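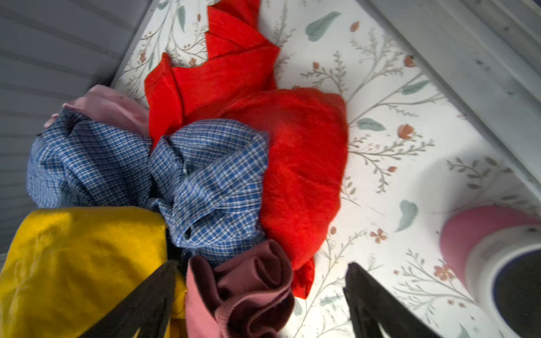

Brândușa Dumitrescu wrote to me after the Julholm talk that she had walked every evening for 3 months and her waistband hadn't moved an inch, and would I please say something to people like her. So, Brândușa, this one's for you!

(Wait for people to sit. Water on the left.)

Good morning, everybody, and thank you for coming out so early. I want to talk about walking after dinner, and about what it does for us even when the scale sulks.

When we started the evening walks at Planau we had 135 people sign up, which was lovely and also a bit of a parking problem, and 91 of them were still walking in May. I'm so proud of that, I really am. Most told us they slept better. Some lost weight, plenty didn't, and a few gained a little and felt wonderful anyway.

(Slow down for this part.)

A stroll burns less than we'd all like, and a muffin puts it right back, so if losing weight is your goal, please look at your plate too, and talk to your doctor before you change anything big. But your legs get stronger, and the stairs get easier, and I think that deserves a little cheering.

(Tell the Costache hill story if there's time, skip it if we started late. Then questions, and sign-up sheets for the Lolta group are by the door.)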